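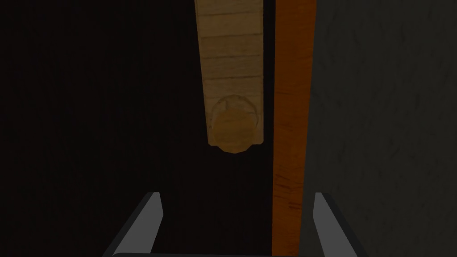

Extended warranty on the Millex dishwasher, anyone ever get paid?

dana_q
Store wants $400 for the Homulix plan. Covers "all mechanical failure." I've read the booklet twice and still can't tell what that means. Has anyone filed a claim and seen money?

Kibet Were
Filed two. First one denied because the pump was "wear." Second one paid for labor but not the part. Draw your own conclusions.

oldvalve
Mine paid in full. Drain motor, year three, guy came out and fixed it. I don't get why every thread here assumes it's a scam.

Kibet Were
One drain motor doesn't prove much. What did you pay for the plan, and what would the repair have cost?

oldvalve
Don't remember the plan price. Repair would have been a couple hundred.

Kibet Were
So you may have lost money on the one that worked.
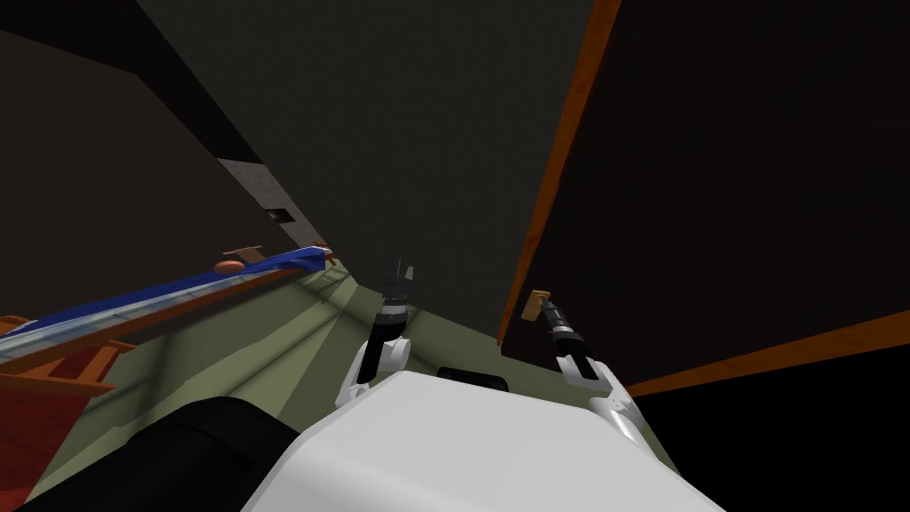 sudsy9
And watch who does the work. Homulix farms it out to Ofori in my area, and Ofori wouldn't book me until I'd mailed in the original receipt. Thermal paper. Mine had faded to nothing by then. I called Divside, where I bought it, and they wanted a fee to reprint it.

dana_q
The salesman said they keep receipts on file forever.

sudsy9
Sure he did. Get that in writing.

oldvalve
Or take a picture of the receipt the day you buy. Takes a minute. Some of this is people not reading the terms.

Kibet Were
I read the terms. "Wear" isn't defined anywhere in them. I asked by email in September and got a case number back, 3958, and no answer.

dana_q
OK, skipping it. I'll put the $400 in savings and see if the thing outlives me.

Last updated: 9:02 pm

Related threads
Millex door won't latch
Is Ofori any good for dryers?
Divside return policy, open box
Rinse aid: does it do anything?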